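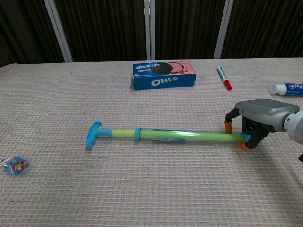 A pump-action water toy with a turquoise handle and a clear tube.

Drurkovdale's summer water day returns to Stojanovska Park this Sunday, and if the forecast holds, it should be just about the perfect afternoon for getting soaked in the company of your neighbors. Gates open at 1 p.m., the first splash is at half past, and everybody is welcome, whether you mean to join in or would just like to sit under the maples with a cold drink and watch the rest of us run around.

The day began six summers ago as a street party on Prirora Lane, when 30 people turned up with garden hoses, mixing bowls and whatever the children had in the bath. Last August more than 200 came through the park gates, and the line for lemonade went all the way back to the tennis courts – a lovely sight, though perhaps not if you were the one pouring.

Keyvan Pakzad, who has organized the afternoon from the start, has doubled the lemonade stand this year and moved it into the shade. He has also set aside the lower lawn, beside the sandbox, for children under six and their grown-ups, so the little ones can splash away at their own pace without a teenager thundering past every few seconds.

"My own daughter was three at the first one and spent most of it hiding behind my legs," Pakzad said. "Now she wants to be a team captain, and I'm told I'm not on her team."

Water will come from a 2,000-gallon tank lent by Zirnusix, the garden supply store on Mill Street, and whatever is left over at the end will go on the park's flower beds, which could certainly use it after the July we've had. Please fill up at the tank and leave the drinking fountains for drinking.

Bring a towel, a change of clothes and any water toys you'd like to use – pumps, buckets and sponges are all fine. Water balloons are not allowed, as the broken pieces were still turning up in the grass weeks after last year's event. Writing your name on your things is a very good idea, and anything left behind will be kept at the library desk until the end of the month.

Entry is free. Parking is behind the school, and the footpath from there is fine for strollers. The last splash is at 4 p.m.

Contact the newsroom | © Drurkovdale Community News | Back to top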